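From the Branerora Field Reading Room

The Khasawneh letters are on the shelf!

If you've stopped by the reading room since December, you have probably heard one of us going on about the shoebox from the Khasawneh family. Well, the letters are sorted, sleeved and cataloged, all 53 of them, and as of this week anybody can come in and read them. I finished the last folder at the big table by the window and went straight back to the first one to start over.

They were written by a young man who spent the Korean War years as a ground radio mechanic at Cimine, the auxiliary strip out past the salt flats. He never left the state. His brother was overseas on a troop ship, and you can feel him wrestling with that on page after page. He calls his own war "two years of wind and solder." But what a record he left us! He wrote home nearly every week, and he wrote about everything: the mess hall pie, the price of a bus ticket, the sound the transports made coming in low over the barracks at night.

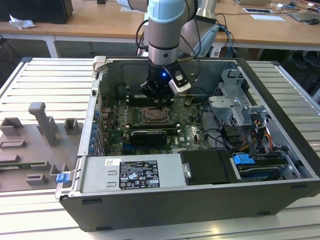
My favorite run of letters covers his first winter. The control shack had one stove and it smoked, so the crew took turns sitting near the door. He learned Morse from a sergeant who tapped it on the table with a spoon during supper, and before long the whole table was passing rude remarks about the cook that way (the cook, who had been a Navy signalman, understood every word and let it go on for a month). There is a wonderful sketch in the margin of that one. Ask to see folder 7.

There are harder pages too. In the spring a trainer went down short of the runway in fog, and he was on the radio desk when it happened. He gives it four lines and then writes a whole page about fixing his mother's fence when he gets leave. I read that one several times. His mother must have as well, going by how thin the paper is along the folds. 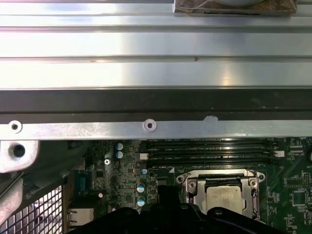 Gitau Kioko did the transcriptions, and I can't say enough good things about them. The handwriting gets small and cramped toward the end of every sheet, and there are words he went back to on five or six different afternoons. Where he couldn't be sure, he left a blank and a pencil note, so if you know old radio talk, please come take a look. We are stuck on one word in the letter about the antenna mast. It might be "guyed." It might be "gaped." We have gone back and forth on it all winter and I would love to have it settled.

The transcriptions are also bound in 2 plain copies you can take to a chair and handle as much as you like. The originals stay at the table, pencils only, please.
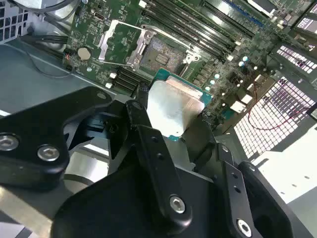

Inside a computer case, green motherboard in view.

We are still hoping to fill in the other side of the story. None of his mother's replies have turned up, and he mentions a friend named Faletti who went on to a base in Alaska and promised to write. If your family has a Faletti in it, or if you have anyone who served at Cimine, check the attic! Photos, pay stubs, a Christmas menu, we'd be thrilled with any of it. We can scan things while you wait and send them home with you the same day.

To ask for the letters at the desk, give the collection number, 2742, or just say "the Khasawneh box" and we'll know. Loans and scans of new material for this collection are being taken through the summer.

31 March 2019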